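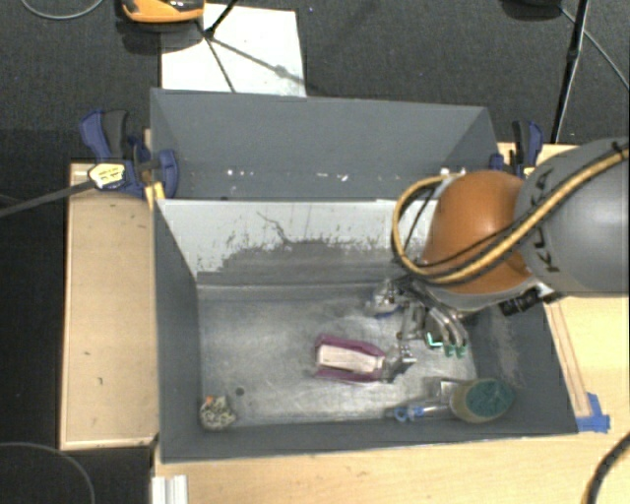

KUKA arm over the gray bin, scrub brush bottom right.

Bin picking vs. my kitchen junk drawer: are we there yet?

drovberg_dan
Putting this in General because the Automation section is all vendors. My sister-in-law sent me an article in May saying household robots that tidy up are "a purchasing decision away" and asked if she should hold off hiring a cleaner. I've worked second shift at a parts distributor for a long time and my answer was hire the cleaner.

Look at the picture. There's a bottle-shaped purple thing, a scrub brush and a couple of little items in a bin you could wash a dog in. The bin is clamped down on both sides. My sink on a normal evening has more going on than that, and my sink has water in it. So I'm asking people who deal with this stuff. What chore, in a normal house, would you trust a machine to do today with nobody home?

meenakshi_k
Dishwasher. Washing machine. They're machines and they do chores. I'm only half kidding. People move the goalposts every time something works, and then it stops counting as a robot.

drovberg_dan
Fair, but who loads it?

oldbearing
Who loads it is the entire question and has been since I was an apprentice. We had a guy at our place sell us on a pick cell for mixed returns. Quote had 3,000 picks a shift in it. Best shift we ever logged was 748, and that was with Rozália standing next to it the whole time turning things over so the gripper could get hold of them. Her pick rate by hand was better and she could also eat a sandwich.

Lorkier
I'll take the other side. I do integration work, so discount me however you like.

Mixed bins of things nobody measured ahead of time used to be a flat no. You fed the arm one part, in one orientation, from a fixture, and if a part was off by a finger's width it crashed. Now you can point a camera at a pile and get a sensible guess about where to grab. That is a big change and I think Dan is waving it off. Clamping the bin is just good practice. You clamp a vise too.

oldbearing
I clamp a vise because the vise can't follow me around. My kids' toy box isn't clamped to anything.

Lorkier
Then bolt down the toy box, ha. But seriously, the purple thing in the picture has something clear and shiny at one end, and the brush has a clear handle. Clear stuff is miserable for depth cameras. Whoever filled that bin wasn't going easy on the arm.

drovberg_dan
OK, I'll give you the clear plastic. I hadn't thought about that. We have trouble with clear clamshells on our line and that's with a scanner that cost more than my truck.

But you're describing how hard it is to pick the thing up. Picking up a scrub brush isn't a chore. Scrubbing is the chore. Let me know when it picks up the brush, finds the pan, works out that the burnt part needs more than the rest, and stops before it takes the coating off.

Analyn_B
I cleaned houses for a good while and now I run the schedule for a small crew, so this is my department. The grabbing is maybe the smallest part of the job. Most of it is deciding. Is that a receipt or trash? Does that cup belong to somebody who's coming back for it? Is that a stain or is that just what the counter looks like? Even the bin in the picture has a scuffed-up back wall and cloudy patches on the floor. I'd need to run a hand over it to know if that's dirt or wear. A new hire gets that wrong too, but I tell her once.

I'd also like to hear what happens with a wet sponge. Every video I've seen is dry.

tinsnips
There are plenty of videos with wet stuff. I've seen arms wash plates.

Analyn_B
How many plates and how long did it take?

tinsnips
One. It was sped up, I don't remember how much.

Analyn_B
OK then.

meenakshi_k
I think the thread is mashing two questions together. "Can it do the chore" and "can it do the chore for what I'd pay a person." My mother has bad hands. If a machine took ten minutes to get a bottle out of a cupboard she'd still want it, because the other choice is waiting until I get there after work. Speed matters on Dan's shift. It doesn't matter in her kitchen. I'd put up with a slow one.

What I would not put up with is a big industrial arm next to her toaster. Those weigh more than she does, and at work they live inside a fence.

oldbearing
That's the first good argument for it I've read here. I'd still want to know what it does when it drops the bottle. Ours stopped and put up a red light and waited for somebody with a badge. Your mom is going to need a badge.

Lorkier
Depends on how it's set up. A lot of cells retry now. If it misses, it looks again and tries another grasp. A red light for every drop means somebody did a lazy job on the recovery logic.

oldbearing
We paid for the non-lazy job.

Janka_K
Lab tech here, not at any place you've heard of. We ran a sorting trial on odds and ends out of a tote, nothing fancy. 69 different items. It was good on boxes, OK on bottles, bad on anything floppy or crumpled. Crumpled wrappers were the worst because they're never the same shape twice and they get carried along stuck to something else, and then your count is off and you don't know why. I came in a believer and left somewhere around Dan.

The part I'd add is that the fingers matter more than people outside think. We went through several sets of tips. The soft ones grabbed better and wore out fast. The hard ones lasted and dropped things. I see three green tips on the one in Dan's picture and I'd love to know how often they get swapped.

Lorkier
When was your trial? The software side moves fast.

Janka_K
Recent enough that the salesman told me the same thing.

urban_hens
Lurker, never worked near a robot in my life. I have a robot vacuum named Jenda. Jenda has eaten three phone chargers and one sock and gets lost under the same chair every time. I still like having it. I pick up the floor before I run it, and my husband says that means I'm the one doing the chore. We have had this fight more than once.

drovberg_dan
Your husband and I would get along.

meenakshi_k
She also has a clean floor, Dan.

drovberg_dan
So far I've got: the dishwasher if a person loads it, the vacuum if a person picks up first, and maybe fetching a bottle very slowly behind a fence. I told my sister-in-law to book the cleaner. Analyn, do you cover the north side?

Analyn_B
We do. Message me. Mornings only right now, before 11.

Lorkier
I'll be back in this thread in two years to be annoying about it.

oldbearing
Bring the recovery logic.

Related threads
Pick cell quote says 3,848 an hour, am I being had?
Clear packaging and depth cameras, what lighting helps
Robot vacuum keeps climbing the floor lamp
Soft fingertips: where are you buying them?
Anyone running Drovberg conveyors with a used arm
Second shift thread (chat, complaints, lunch)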